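Chapter 3
Starting With the Table

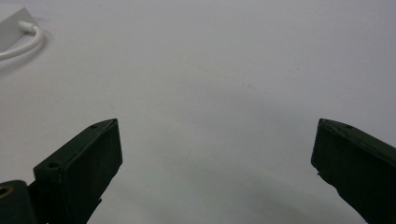 Figure 3.1 A pale tabletop with a matte finish.

I used to begin this course with boxes. Big ones, small ones, how to fold them, how to tape them, and my students dutifully folded and taped for a week. Then they'd go home and try to pack a kitchen on a table already covered in mail and coffee cups, and it all fell apart! So now I begin with the table, and we don't touch a box until Chapter 4.

My old teacher, Eoin Mac an tSaoi, ran the packing room at Trullent, and he had one rule he repeated until we were sick of it: surface first. Look at Figure 3.1 again and notice how the white changes a little, almost bluish toward the top and grayer lower down. Light does that on a pale matte top, and you'll want to get used to it (I once scrubbed at a gray patch for ages before I saw it was just the light).

How much room do you need? For plates and glasses I like a work area of 1000 mm by 800 mm, with another 40 mm kept free along each side so nothing gets nudged over. You can get by with less – I packed a whole apartment in Machala on a folding desk – but you'll be shuffling things back and forth all day.

In this chapter we'll choose a table, clear it, and mark out where the wrapping paper, the items and the finished bundles will go. Have a damp cloth, a dry cloth and a pencil ready before you read on. The first exercise uses three dinner plates, so borrow some you don't love too much.

3.1 Clearing the surface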